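Push Handle Height and Grip on a Folding Manual Wheelchair

Student project report, Human Factors in Everyday Equipment
Submitted Oct 22, 2025

Summary

This report looks at the rear of one folding manual wheelchair from the point of view of the person pushing it. Most of what we found in the library about wheelchairs is about the user in the seat: cushion depth, footrest length, arm position. Much less of it is about the attendant, who spends the whole trip holding two handles and looking at the back of a backrest. We wanted to know how the handles, the backrest and the floor work together when a chair is moved around a furnished room, and whether small and cheap changes could make the job easier.

We compared the original grips with one replacement set, wrote a short pushing route, and asked 11 classmates to push the chair along it. We recommend a longer grip with ridges over the part the palm rests on, and we recommend leaving the backrest alone.

Background

The project started with a request from Skorkia, a day center near campus that lends out chairs to visitors. The staff there had noticed that people borrowing a chair for the first time tend to hold it too close to the posts, with their knuckles against the backrest fabric. After a while they complain of sore hands. The center buys its spare parts from a supplier called Fidura and asked us which grips to order next time.

We had from February to the end of the spring term for the reading and the measuring, and the first weeks of the fall term for the pushing trials and the writing. The budget was 92 dollars. Most of it went on the replacement grips, and the rest on tape and a cheap luggage scale.

The chair

The chair is a standard folding type with large rear wheels, spoked, with a hand rim on each so that the user can also move it alone. The seat and back are blue fabric. The back is a sling, meaning there is no board or frame behind it and it hangs between the two handle posts. When someone heavy leans back, the sling bellies out toward the attendant. We had not thought about this before we started, and it turned out to matter for where the knuckles go.

The handles come off the tops of the posts. Each one is a black grip, ridged for part of its length and smooth at the rounded end. The smooth part is comfortable to touch but it is the wrong place to hold if you need to pull the chair backward.

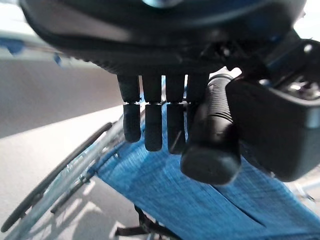

Method

We did three things.

The first was to measure. We took the height of the grips above the floor with the chair unfolded and nobody in it, and compared it with the elbow height of each person in the trial. We also measured how far a fist on the grip stayed from the fabric, once with the seat empty and once with a person sitting in it.

The second was a pushing route. It was laid out with tape on a hard floor and had a straight section, a half turn around a chair, a stop with the front wheels on a line, and a short pull backward. Each person did the route 2 times, once with each type of grip. Half of them started with the original grips and half with the replacements. A member of our group sat in the chair every time so that the load stayed the same.

The third was a short form to fill in right after the route. It asked where the hands felt pressure, whether the grip slipped, and which set the person would pick for an afternoon of pushing. There was a blank space at the bottom for comments and most people used it.

The room

We chose a furnished room on purpose. A corridor is easy, and we felt that results from a corridor would not say much about a day center or a home, where a wheelchair has to share the floor with other seating.

The floor was light gray tile with a shine to it. Tile is good for rolling and bad for judging effort, as the chair keeps going with almost no push and people stop paying attention to their hands until they have to brake or turn. The comments on the form show this. Nearly all the pressure complaints were about the turn and the pull backward, and hardly any about the straight section.

Furniture sets the width of the path. An armchair with wide arms takes up a lot of floor, and from behind the wheelchair it is hard to judge how close the footrests are to it. Several people slowed down well before they needed to.
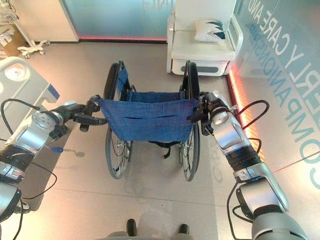
The attendant's view is mostly backrest. The sling covers most of the chair from behind at normal standing height, and anyone pushing has to lean to one side to see past the user's legs. Leaning puts more weight on one handle than on the other, and the chair starts to drift. We saw this with both sets of grips, so it is not something a new grip will fix.

One detail of the back we came to like is the slit pocket across the middle. It is handy for a phone or a folded sheet of paper. Heavier things pull the fabric down, and we would not put a water bottle in it.

Results

Of the 11 people, 7 preferred the replacement grips, 2 preferred the originals, and the others had no preference. This is a small group and they were all students with healthy hands. The people who actually borrow chairs from Skorkia are often older, and we would expect them to notice a difference more than our classmates did.

The replacements are longer than the originals and the ridges go further toward the end. People moved their hands back from the posts without being told to. With the original grips, hands crept forward during the pull, looking for something rough to hold, and ended up near the fabric.

Slipping was reported only with the original grips, and only in the pull backward. It was never bad enough for anyone to let go.

Handle height gave a mixed picture. The shorter people in the trial had no complaints. The taller ones bent forward at the waist, and two of them wrote that they would not want to push for a whole afternoon. The posts on this chair do not adjust. We looked at clamp-on extensions in the Amegashie parts list, but they cost more than our whole budget and we did not test them.

Problems during the project

The first set of replacement grips had an inside diameter slightly too small for the posts. We tried warm water and dish soap and gave up after one afternoon. The exchange took longer than planned and pushed the trials into the fall.

The luggage scale was meant to give us a pulling force for each person. The readings jumped around so much that we left them out of the results. A spring scale with a slower needle might have worked - we did not have time to try one.

We also forgot to write down tire pressure before the first trials. From the second session on we checked it every time. The early results are still included, but a soft tire makes turning harder, and we can't rule it out.

Recommendations for the center

Order the longer grips when the current ones wear out. There is no need to replace good ones early.

Show first-time borrowers where to hold. A strip of colored tape around the grip would do, or one sentence when the chair is handed over.

Leave a clear path beside wide armchairs, and turn the chair before reaching them.

Keep heavy items out of the back pocket.

Further work

The next group could repeat the route with people who push a wheelchair regularly, and add a carpeted section and a door threshold. Lustutico, the student workshop in the next building, has offered to make a pair of simple wooden height extensions that could be compared with the clamp-on type. The form should also ask about wrists separately from hands. We put them together, and from the comments it is clear that people meant different things by the same answer.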